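Ticket 1781
Project: Nigam kitchen sim, end effector comparison
Opened by: Sheldon Dhillon
Date: 3 Apr 2023
Status: open
Component: hand controller, Viravon multi-finger model

Summary: microwave door task fails with the multi-finger hand. Same task passes with the Pletden parallel gripper. Arm, start pose and control rate are identical in both configs.

Steps: load the kitchen layout with toaster and microwave, select the Viravon hand, run the door task from the default start pose. Failed 5 of 6 runs. The arm reaches the pre-grasp pose each time. When the close command is sent, the fingers touch the front panel before they get behind the handle strip, and the controller stops on its force limit.
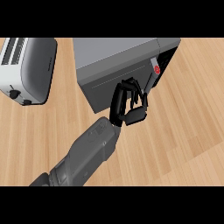 Checked so far: joint limits match the data sheet. Wrist offset was still set for the parallel gripper. Corrected it and reran, same fault. Lowering the finger gains delays the stop but the hand then slides down the panel.

Collision meshes for the finger segments look too thick. Rebuilt them as convex pieces, not tested yet. The palm mesh was left alone.

Comment, Gindton support: please attach the contact log from a failed run and confirm the solver step. Do not raise the force limit for now.

Reply, S. Dhillon: log attached. Solver step is the default. Will rerun both grippers with the new meshes and post the results on this ticket.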